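# Purple cloth leaves lint on tray and instruments: wash again, or replace?

**Balakrishnan Joseph**

I lay out a shallow stainless tray of small instruments (ring-handled scissors and similar) on a speckled terrazzo-pattern top. The cloth that goes down next to the tray is a large plum one. I bought a pack of 2 in September from Fedmont. The care label is gone and the listing only says "soft finish, wrap and drape."

The cloth sheds. After washing I still find pale specks on it, and they transfer to the tray rim, where they are easy to see against the metal. The specks also collect in the hinges of the scissors. This is a practice set for a skills bench. Nothing here is used on a patient.

What I have tried:

- Washed at 140°F with regular detergent, twice
- Tumble dried on low
- Adhesive roller on both sides

The roller helps for a day. The cloth also creases when stored folded in quarters, and it will not lie flat where it goes over the front edge of the table.

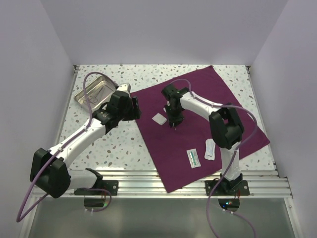
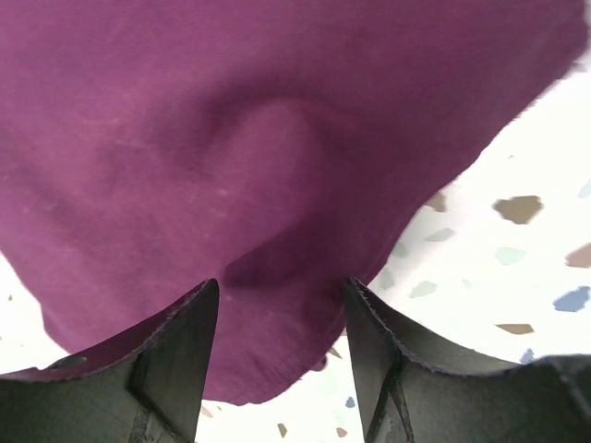
*Same plum cloth in both. The tray is in the first; the lint shows in the second, mostly on the left half.*

Is this a washing problem or the wrong fabric? I would like to keep the size, because it covers the work area and still has some overhang.

---

**Leilani Dunleavy**

Partly washing, mostly fabric. A surface with a raised, fuzzy finish picks up fiber from anything else in the load. If the specks are lighter than the cloth, they probably did not come from the cloth. Check what it was washed with. White cotton towels are the usual source.

Procedure I would follow:

1. Clean the dryer screen and wipe the washer drum.
2. Wash the cloth alone or with its pair. No towels.
3. Skip fabric softener. It leaves a coating that holds lint.
4. Put 500 ml of white vinegar in the rinse.
5. Dry on low and remove while slightly damp. Finish flat.

For storage, roll it on a cardboard tube instead of folding it. A fold held under weight for weeks will not drop out by itself. A cool iron through a press cloth is safe on most blends, but test the hem first. You have no label, so assume polyester and keep the heat down.

Keep the tray on the bare top, off the cloth, and put the cloth down first. Wipe the rim and hinges last with a smooth microfiber cloth, the flat glass type.

If it still sheds after two solo washes, replace it with a tight plain weave. Planari sells one by the yard and you can hem it to the current size.

---

**Unnithan**

Just get the Plustex ones. Had mine through 18 washes, no lint. Color faded some. Not sure they come in purple.

---

**Balakrishnan Joseph**

The white towels were in both loads. Will wash the pair alone this weekend and check the rim again before ordering yardage.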